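第四章　腌渍与密封：罐子里发生了什么

本章要点
盐、酸、糖三条路。顶隙。真空。开罐前先看再闻。
学时：讲授4，实验另计。

先说一件小事。Hauwa Anozie 在讲义的旧版里写过，她祖母存柠檬，从来不称盐，抓一把，再抓半把，盖上，放到碗柜最里头。三月做的，入夏吃。从没坏过。学生问为什么。当时的讲义没答，这一章试着答。

食物为什么会坏？微生物，酶，氧气。三样常常一起来。古人不知道微生物这个词，办法倒是一样不少：晒、熏、盐、醋、蜜。办法在前，道理在后，中间隔了几千年。读这一章别急着背公式，先把家里的罐子想一遍——酱菜、腐乳、果酱、糖蒜，哪个靠盐，哪个靠酸，哪个两样都靠。写在页边上，章末要用。

4.1 水分活度，先有个印象

新鲜黄瓜含水极多，放两天就软。同一根黄瓜，重盐腌过，水还有不少，却能放很久。差别在水“能不能用”。盐和糖把水抓住，细菌抢不到。这个“能用的程度”叫水分活度，记作aw，纯水为1，越低越难长东西。多数细菌在0.91以下就吃力了，霉菌和酵母能忍得多，所以果酱表面长毛比发臭常见。

注意：水分活度不等于含水量。每年考试都有人混。再说一遍，不等于。

课堂上常做的对照：萝卜条，两份，每份200克，一份撒盐一份不撒，盖纱布，隔夜看。撒盐的那份碗底有水，萝卜条能打弯。水从细胞里出来了，渗透作用，第二章讲过，忘了的翻回去。

4.2 酸

pH 4.6，这条线要记住。肉毒杆菌在这条线以下基本不能生长产毒。醋渍黄瓜、番茄加柠檬汁，都是为了压到线下。番茄比较麻烦，品种不同酸度不同，有的刚好卡在线上，所以家庭做番茄罐头要另外加酸。不是为了味道。

泡菜走的是另一条路：不加醋，让乳酸菌自己产酸。开头几天最要紧，酸还没上来，全靠盐顶着。盐太少杂菌先占地方，盐太多乳酸菌也懒。Satish Joshi 的家常配方偏咸，他的说法是“宁可第一周难吃一点”。可以参考，不必照搬。发酵的细节放在第五章，这里只要知到酸是怎么来的。

4.3 容器和盖子

玻璃好处很多。不吸味，不怕酸，看得见里面。坏处是重，怕骤冷骤热。金属盖内侧要有涂层，涂层划破了，酸会咬铁，盖子从里面锈，外面看着还是好好的。旧盖子翻过来检查，不要只看正面。

常见的几种：螺纹盖，整圈螺纹，适合放冰箱里随吃随开；旋开盖，盖边有几个小爪，拧不到一圈就到位，市售果酱多用；两片盖，一片平盖一个箍，家庭罐藏用得多，箍可以反复用，平盖一次就换。卡扣盖带胶圈，好看，装干货可以，长期密封看胶圈老没老。 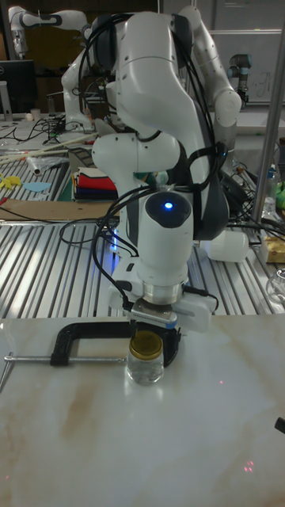 图4-1　透明小玻璃罐，金色金属盖，罐身由黑色C形夹固定。

盖子拧多紧？手紧就行，不要用全身力气。热罐藏的时候，罐里的空气要从盖边跑出来，拧死了跑不掉，盖会鼓，甚至变形。冷下来以后里面气压低于外面，盖心往下凹，“嗒”一声，这就算封上了。按一按，不弹，合格。会弹的放冰箱，尽快吃。

顶隙：食物表面到罐口的距离。果酱留得少，整块蔬菜留得多，具体看附表。留太少，煮的时候汁往外冒，粘在罐口上，封不严。留太多，空气赶不净，上层变色。罐口一定擦干净再盖。一粒糖，一颗籽，都够漏气的。

4.4 为什么有的罐子打不开

三个原因，常叠在一起。里面是负压，外面大气压着盖子；糖浆或盐在螺纹里结晶，等于上了胶；再就是手滑，摩擦不够，力都白费了。

算一下就明白。盖子直径大一倍，面积是四倍，大气压在上面的力也是四倍。可见大口罐难开不全是心理作用。好在大盖子力臂也长，拧起来手上占点便宜，两边抵掉一些。

对应的办法：撬一下盖边放气；热水冲盖子，金属胀得比玻璃多，结晶也化一点；垫橡胶或湿布。别拿刀背猛敲，玻璃口崩了，整罐倒掉，不要挑出来吃。
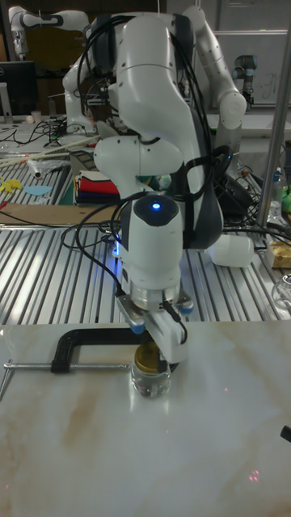

图4-2　小玻璃罐与金色罐盖。

拧盖的力和握罐的力是一对。上面往一边转，下面就得往另一边顶住，顶不住罐子跟着转，什么都没拧开。所以罐身滑，跟盖子滑，一样麻烦。实验课前把罐身外面的油擦掉。

4.5 看、听、闻

先看：盖子鼓没鼓，汁浑没浑，罐壁有没有往上冒的小泡（泡菜除外）。再听：开盖时往里吸气，正常；往外喷，停手。最后闻。不要尝。肉毒毒素没有颜色也没有气味，看着好好的低酸罐头一样可能有问题，所以加工时间不能省，闻不出来不代表没有。可疑的连罐子一起处理，不要倒进水槽。

课前准备
1. 带一个家里用过的玻璃罐，连盖，洗净。
2. 记下盖子的类型，盖内侧涂层有无划痕。
3. 读 Binta Tamuno 关于家庭储藏的短文，在本章附录里，两页。
4. 想一想：蜂蜜不加盐不加醋，为什么能放那么久？下节课先讨论再讲，不要提前查答案。

下一节从盐水浓度的计算开始。计算器带上，手机的也行。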